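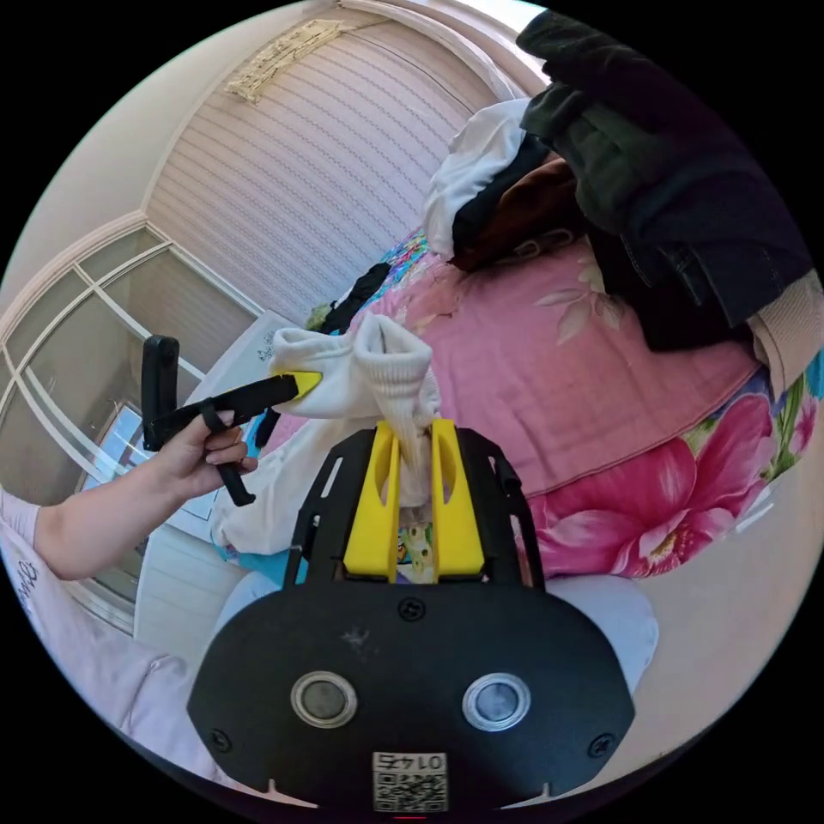
Socks should be left until the very end, one household in Stornadach told us, and anyone who starts with them will still be standing at the bed at supper time. Another in the same street does them first and has never seen the problem.

Chapter 8
Sorting and Putting Away Clean Clothes

Reading time: 4 minutes

Chapter 7 ended with the washing dry and off the line. This chapter takes it from there to the drawer. It is the part of laundry work most often put off, and in many homes the clean clothes stay in a pile for days and are worn straight from it. There is nothing unhygienic in that, but creases set, pairs get separated, and clean things get mixed with things that have been worn once and dropped on top.

8.1 Where the work is done

Most people sort on a bed. It is wide, it is at a good height for someone sitting and a rather low one for someone standing, and it is usually close to the wardrobe. A table is easier on the back. In the Grimshaw household survey, which we draw on throughout this book, 340 of the 601 homes that replied used a bed for all their sorting. The rest used a table, a settee, the top of a chest or the floor, and a few did the whole job beside the washing line.

If you use a bed, make it first. A sheet left crumpled at one side takes up space and hides small items, and a white sock on a white sheet is easily missed. A patterned cover causes the same trouble with anything small and brightly printed. Some people spread a plain towel over the part of the bed where the small things will go.

Put the unsorted heap at one end and keep it there. In the photograph at the start of this chapter the heap is at the top right of the bed, with a dark green garment and a black jacket in it and a beige knitted fabric at the edge. The rest of the bed can then be used for laying out. Work away from the heap, and do not put finished piles back beside it.

8.2 Large things first

Take out the jackets, jumpers and trousers before anything else. They make up most of the bulk, and once they are gone the heap becomes small enough to see through. Jackets and shirts go on hangers at once. Knitted garments are folded flat, as described in section 8.5, and should not be hung by the shoulders.

Check pockets and cuffs as you go. Small items often travel inside larger ones, and a missing sock is quite likely to be in a sleeve or the corner of a fitted sheet.

8.3 Small things

Small things are socks, underwear, handkerchiefs, cloths and children's clothes up to the size of a vest. Lay them out singly. Do not fold any of them until all are out.

Socks are matched by three features, in this order: colour, length of cuff, and knit. Colour alone is enough for most. White socks are harder, and here the cuff is the best guide. Hold each sock up by the cuff and let the foot hang, so that the full length shows. A ribbed cuff should be paired with a ribbed cuff of the same depth. Two white socks of the same make may still differ if one has been washed many more times than the other – the older one is usually greyer at the heel.

There are two common ways to keep a pair together. Folding one cuff over the other is quick but stretches the ribbing. Laying the socks together and folding them in three is slower and takes up less room in the drawer. The Uden method, covered in section 8.6, is a variation on the second.

Odd socks go in a bag or box of their own. Go through it each December and use whatever is left for dusting.

Key words in this chapter
heap, pile, pair, cuff, rib, flat fold, three-fold

Before you read on
Sort one load of your own washing in your usual way. Write down the order in which you picked things up and where you put each pile. Keep the notes, as you will need them for the exercise in section 8.7.

14 shares | 2 comments

© Sulow Home Studies, first printed 2000 | Contact us | Back to top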